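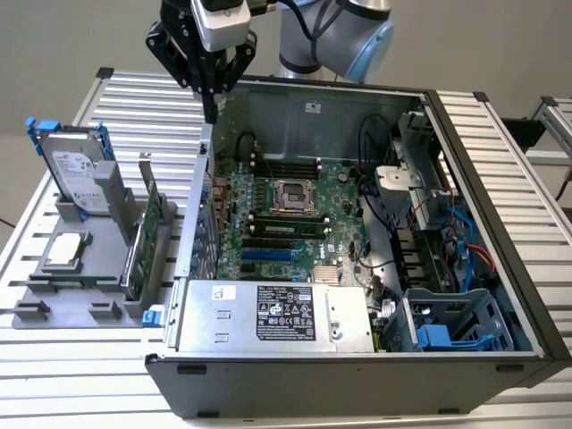
SLIDE 1. PURPOSE OF THE COURSE PROJECT

Print this page | E-mail this page
14 shares | 2 comments

Good afternoon, and thank you to the Vellier Technical Institute for the invitation. My remarks concern the second-year automation project, in which students program a robot arm to service a desktop computer. The case lies on its side on the slotted table, with the parts tray beside it.

The project carries 10 credits and runs for one term. Students work in teams of three and keep a common logbook. Each team is assessed on its written plan, its program and its account of every failed attempt – the last of these counts for half the grade.

(Pause. Ask how many in the room teach a laboratory course.)

SLIDE 2. THE EXPANSION CARD

Placing a card is the task students ask for first and finish last. The gripper must hold the card upright, bring it over the board and line it up with a slot that the fingers partly hide from the wrist camera. Teams are required to write down their approach angle before they run the arm. 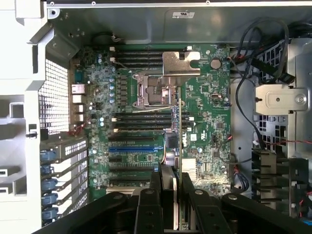 Notes prepared by Charoen Phuthong
Automation Teaching Section, Kistunville College

The department recorded 488 attempts at this one task last term. I would draw attention to the method of recording. An attempt is logged when the gripper closes on the card, whatever follows. Earlier classes logged only the runs they considered fair, and their figures could not be compared.

Students begin at low speed. The force limit is set by the instructor and may not be changed without a signature in the logbook.

SLIDE 3. THE FIXTURE TRAY

The gray tray is 3D-printed and has a pocket or slot for each part. The class is now on version 8 of the design. Please mention that the drawings are shared with the Lubis campus, where the posts were made taller.

A tray of this kind removes one difficulty and leaves the others in place. The arm knows where to find the card. It must still grip the board and its bracket together, and a small error in the hold becomes a large one at the slot.
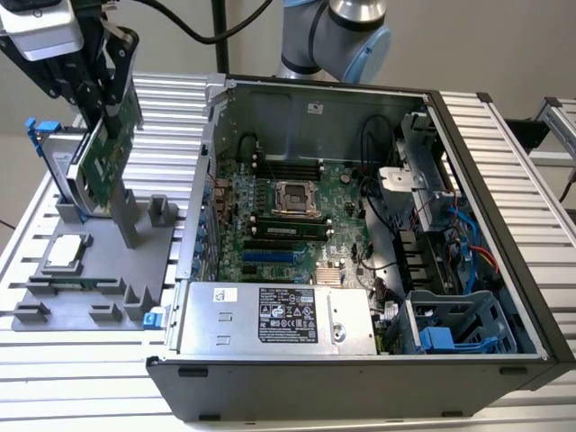
Brarnholm wrote after the February session that the tray makes the exercise too easy, and that students ought to pick parts from an unsorted bin as they would in a repair shop. The section has considered the point. A bin exercise will be offered in the second term, for teams that have completed the card task.

SLIDE 4. COSTS AND NEXT STEPS

The yearly budget for parts is $3,000. Most of it goes to replacement boards and gripper pads. Used computers are accepted from other departments, provided the drives have been erased.

(Take questions. The room must be cleared by 4:30 p.m.)

Related items
Logbook Rules for Second-Year Teams
Fixture Tray Drawings, Version 8
Safe Speeds in the Teaching Laboratory
Kistunville Project Day: Call for Posters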